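Open day at Werberg: collecting folding data with hand-held grippers

The Werberg site opened its doors on a Thursday in October. I went for the household handling programme, which Werberg runs jointly with Skosus, a maker of end effectors. The morning was given over to talks and the afternoon to recorded sessions and bench demonstrations.

The first talk dealt with the reason for collecting by hand. Teleoperating a full arm is slow and ties up an expensive machine. With a hand-held gripper the operator works at close to normal speed, and the fingers, their spacing and the viewpoint can be kept the same as on the robot. The weak point is pose tracking, which came up several times during the day.

The tool has two yellow fingers with elongated cutouts, carried on a slotted black bracket. A label and a QR code sticker on the rear plate identify the unit. Folding is done in ordinary bedrooms, with a flattened cardboard sheet laid over the bed as the work surface.
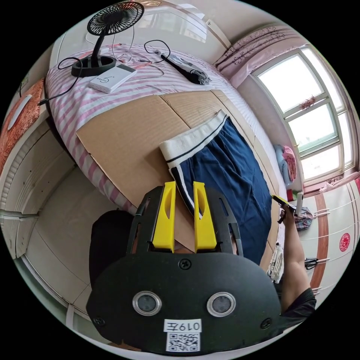
Garments and surfaces

The current target is 2,000 accepted folding episodes, of which 652 had passed review by the open day. Trousers and shorts are done first. Shirts follow, and fitted sheets have been put off until next year.

I asked about the cardboard. A mattress gives under the fingertips and bedding tends to get picked up along with the garment. A firm sheet removes most of that, at the cost of a surface few homes would have. The plan is to record the first 1,000 episodes on card and then move to bare bedding in stages.

Two-handed work is recorded with one gripper in each hand. Both streams share a clock, and an episode is rejected if either side loses tracking for longer than the set limit.

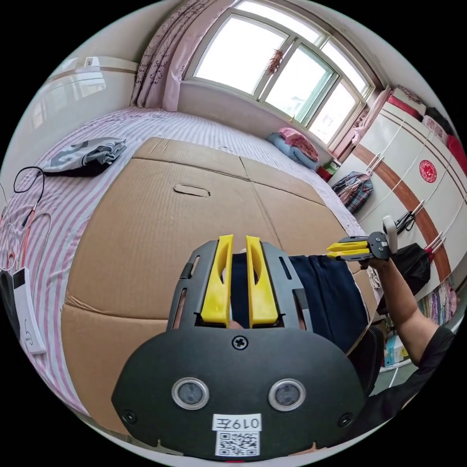
A visitor from Punance asked whether a policy trained on such material would cope with a kitchen table, given that the height and the reach are both different. The reply was that height had been varied very little so far and that no claim was being made for tables.

The afternoon bench demonstration used a fixed two-arm cell built by Stamatopoulos. It folded a towel in thirds and made two attempts at a pair of shorts. The first succeeded. In the second the left arm took hold of both layers at the waistband and the run was stopped by hand. Cycle time was long, and the cell paused noticeably before each regrasp.

Dark cloth remains a difficulty. Folds in navy or black fabric show little contrast, and strong daylight from a window makes the exposure harder to set. Werberg is comparing fixed exposure with automatic and had no figures to give out yet.

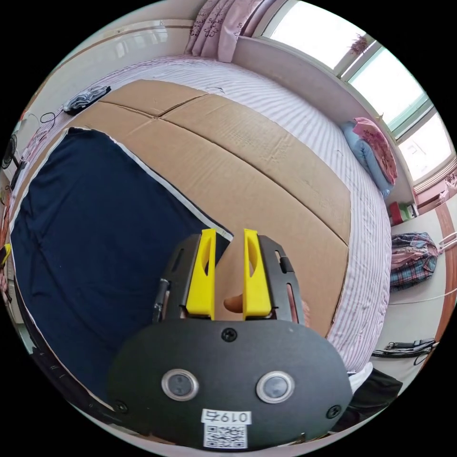 Review takes more staff time than recording. Each episode is checked for dropped frames, then watched at double speed and tagged with garment type, start state and end state. The archive holds 3,282 raw episodes across all tasks, including drawers and crockery, and the backlog is longest for folding.

Parking at the site was adequate. The handout gives finger dimensions but no grip force, and I have written to ask for it.

Related items
Werberg open day: programme and directions
Skosus finger pads: wear after extended use
Notes from the Stamatopoulos cell demonstration
Pose tracking in small rooms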